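Let Them Set the Table

I have been helping with the after-school robotics club at Grilham for long enough now that parents stop me in the grocery store about it, usually somewhere near the bread. Lately they all ask the same thing. Why is the club spending its whole spring term teaching an arm to handle dishes, when the kids over at Hrnčiar are building machines that throw balls and climb ramps and come home with trophies?

It's a fair question, and I have given it some poor answers with a melting bag of frozen peas in my hand, so I'd like to try a longer one.

The dish project was the students' own idea, or at least one student's. Back in September, Quyên Đinh put it on the whiteboard under a dozen grander suggestions (there was a submarine, I remember, and something involving bees). She wanted the arm to clear a place setting. Pick up the spoon, pick up the plate, put them somewhere sensible. The others groaned. They thought it would take two weeks and then we could get on with the submarine. Well, that was September, and I'm writing this on Thu 25 April, and you may draw your own conclusions about the submarine.

What they ran into was the spoon. You and I have been picking up spoons since before we could talk, and we have no idea how we do it. A spoon lies almost flat. It's shiny, so the camera sees the ceiling lights in it as much as it sees the spoon. Its handle is thin, and if the fingers come down a hair too low they jam against the table, and if they come down a hair too high they close on air. Taner Duman, who had never in his life stayed late at school for any purpose, stayed late for that spoon. He keeps a log of attempts in a green notebook, and as of last week it stood at 1,117.
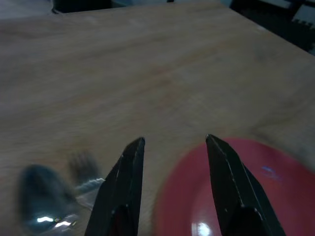
I don't think there is a tournament anywhere that would have got that notebook out of him. I have nothing against tournaments, mind you. I drove the van to Stastunham two years running and ate the gas station sandwiches and shouted myself hoarse with everybody else, and I would do it again. But a tournament hands you the problem already trimmed and wrapped. The ball is always the same ball. The ramp is where the rule book says it will be. Our kids spend their afternoons with a tabletop that looks different every time the sun moves, and they have to decide for themselves what counts as done. Is the plate cleared if it's been dragged? They argued about that for most of an afternoon, and it was one of the best arguments I've heard in a classroom – loud, a bit rude, and full of evidence.

Donal Gilmartin, whose daughter is in the club, put the opposite case to me very kindly over coffee. He pointed out that the entry form for a good summer program has a line for awards, and that "picked up a spoon, sometimes" is going to look thin next to a silver medal. He's right about the form. I have no clever reply to that, except that I've written a good many recommendation letters over the years, and the easy ones to write were always about a student who had been stuck on something for a long time and could tell me exactly where.

And there's the matter of who stays. A match robot needs a driver, and the driver is generally the boldest kid in the room, and the rest drift off to decorate the banner. With the arm there are plenty of jobs and none of them is the star's job. We have 13 regulars this year. Somebody lays out the dishes, somebody runs the arm, somebody watches the recordings and argues with the notebook, and they swap.

Štefánia Šimek, who teaches the math classes down the hall and lends us her room when ours is being painted, thinks we ought to do both, a match robot in the fall and the arm in the spring. I've come around to that. It would mean asking the school for another cabinet and possibly for another adult, and if you are reading this and have a free afternoon and a tolerance for noise, please do write to me at the front office.

In the meantime the club meets as usual, and Taner wants it known that he could use some spoons that aren't so shiny.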